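Print this story
E-mail this story

Small press brings back a lost lighthouse novel, and I stayed up way too late with it

If you like your historical fiction salty and a little gloomy, I have good news. Vallent, the small press that has been bringing out forgotten novels a couple at a time, is putting The Salt Ledger back on shelves in February, and I got my hands on an early copy. I'm thrilled!

The book has been out of print for 77 years. I had only ever run across it as a footnote in other people's books, and the one used copy I found online was priced like a decent bicycle. The new edition is a paperback with the original chapter headings and a very handsome blue cover, and Vallent is starting with a printing of 600 copies. That isn't a lot, so if you want one, I'd ask your bookstore to put your name down now.

The story takes place on Wisska, a made-up island in a cold northern sea, where the Brennan family has kept the light for three generations. When the father dies in the middle of winter, his older daughter hides the death from the mainland and goes on writing up the daily log in his handwriting (she's been practicing it since she was a kid, for reasons we find out later). Then a supply boat shows up early with a surveyor on board, and he's a man who likes to read logs.

I won't spoil what he finds. I will say that the big scene comes on page 131, in a pantry of all places, and I read it twice standing up in my kitchen. The younger sister, who has hardly said a word up to then, gets four lines and they changed how I felt about everybody in the house.

Is it perfect? No. The middle drags, and there's a long stretch about herring prices that I skimmed and then felt guilty about and went back to and, well, skimmed again. The surveyor's letters home are also a bit much - he never met an adjective he didn't want to bring along. But the winter chapters are terrific, and the ending is meaner than I expected from a book this old.

The new edition runs 155 pages, plus a short afterword about how the text was put back together from two different printings. Apparently the second one dropped a whole chapter, the one with the dance at the schoolhouse, and I can't imagine the book without it. I would have liked some notes on the sailing terms, too. I looked up "kedge" and gave up after that.

Estard Books, over on the corner by the old post office, is hosting a launch evening with a reading from the opening chapters at 7 p.m. Seats are free but you do have to ask for one at the counter. I've got mine - I'll be the one near the back with the cough drops.

Vallent says a second novel by the same author will follow if this one sells. So please, buy it! I want to read the other one.
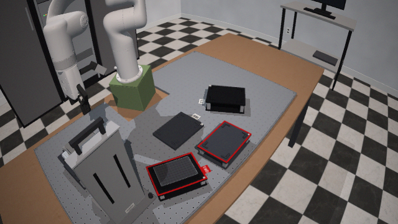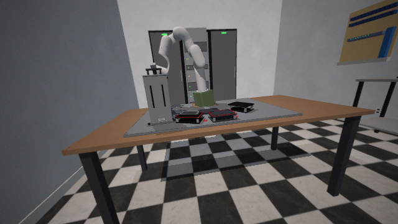
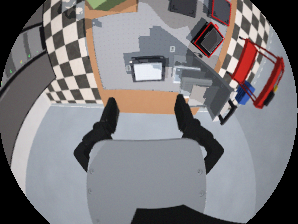
Computer renderings: a robot arm with a black gripper, and the gripper from above (last).

Print this story
E-mail this story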